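# How do I get started on a small community radio station with no experience?

**Asked in:** Radio & Broadcasting > Getting On Air

I've been a radio nut since I was little and I finally want to do something about it! Our local station here in Foldale (low power, covers the town and a bit of the valley) takes on new hosts in June, and I'd love to pitch a late evening show, mostly old soul and some talk in between the records.

Trouble is I've never been on the air. I work in a warehouse office and the closest I've come is the PA system. The application wants a "sample of up to 5 minutes" and a one-page show outline. What do they want to hear on that sample? Do I put music on it or is it only me talking? And do I need to buy a decent mic first? I've seen people online say you can't sound good for less than $2,000 of gear and that pretty much knocked the wind out of me.

Any advice welcome, even if it's "start with a podcast."

---

### Answer 1 (accepted)

Oh, please apply! I've done a weekly show at a station a lot like yours for years and it's still the best 90 minutes of my week.

**The sample.** Mostly you. Program directors already know what the records sound like. What they're listening for is how you get in and out of them, so play the last few seconds of a song, fade it, talk, and bring up the first few seconds of the next one. Do that three or four times and you've got a sample. In radio this is called a telescoped or scoped aircheck, and if you label it that way they'll know what they're getting.

Don't read from a full script. Write down three or four words per break and talk from those. My first demo was scripted down to the commas and I sounded like I was reading a lease out loud.

**The gear.** You do not need $2,000! The station has the expensive stuff. I recorded my sample on a $200 Nanon mic that I still use at home, and a friend of mine got her slot with a phone. The room matters way more than the mic. Hard walls make you sound like you're in a bathroom, so go somewhere with a lot of soft stuff in it, like a closet full of clothes, or a bed with a heavy blanket hung up behind you.

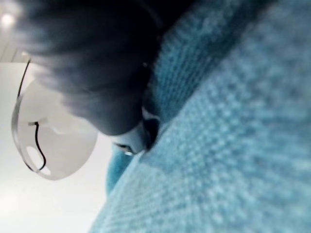
Mirnow Nightowl wrote in the comments that closets are fine but to watch out for getting too boomy, and to back off the mic by a hand's width and turn a little to the side so your P's don't pop. Very good tip, I'm adding it to mine.

**The outline.** Keep it boring on purpose:

- show name and one sentence about it
- what hour one sounds like, what hour two sounds like
- ten songs you'd really play
- when you're available, and whether you can fill in for other hosts

That last one got me on the air months before I had my own slot. Overnight fill-ins are the greatest training there is. You'll hit the wrong button, there'll be dead air, and you'll live.

---

### Answer 2

agree with all of that. only thing I'd add is go sit in on somebody else's show before you apply, most hosts will say yes if you email them. you learn the board a lot faster watching than from the manual. ours is an old Rizvi and half the labels have worn off lol

also late evening is a GREAT slot, people who call in at 11 pm really want to talk to you

---

### Answer 3

Start with a podcast.

> **Comment from asker:** Ha, fair. Going to try the closet tonight and see what I get. Does anyone know if I should say the call letters on the sample, or is that weird when I'm not on the station yet?

> **Reply:** Say them! Everybody does it on demos. Say the town too.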